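Home | Kitchen | Workshop | Paperwork | About | Contact

We use cookies to remember your settings. By carrying on you agree to this. OK | Read more

Writing to your councillor or MP from the kitchen table

I've written a fair few letters to people in office over the years, mostly to do with the closed footpath behind Mitley Road and then the police patrols that came and went after it. My early ones were dreadful. Four pages, lots of capitals, no replies (I'd have binned them too). I do it differently now.

Get the tea made and clear a space before you start. Write down the one thing you want done, in a single sentence, and stick it where you can see it. Mine last time was "Please publish the rules for stopping people on the Starnel estate". Everything in the letter had to lead back to that, and a very good paragraph on bin lorries had to go — I was sorry to lose it!

Keep it to one side of paper. My limit is 430 words, and if I go over I cut the adjectives first. Put your full address and postcode at the top, as most offices will want to check you live in their patch before they do anything at all.

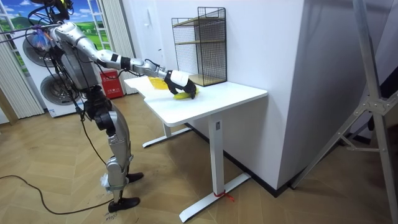 Should you send the same letter to everyone at once? Pick one person first, the one whose job it is, and give them a fair chance to answer before you copy in anybody else.

For a petition, print the sheets with wide rows and your request repeated at the top of every page. I put up to 60 names on a batch, which keeps it all to a few sheets, and use a clipboard with the pen tied on with string. Biro only. Felt tip smudges the minute it drizzles, and we lost half of the Lenier Street sheets that way one August.

File the replies too. I keep a cheap ring binder on the shelf with the cookbooks, newest letter at the front, and I pencil the date it arrived in the corner. If I've heard nothing after 3 weeks I send a short, polite nudge with a copy of the original stapled behind it. 2 nudges, then I go along to a surgery in person and take the binder with me.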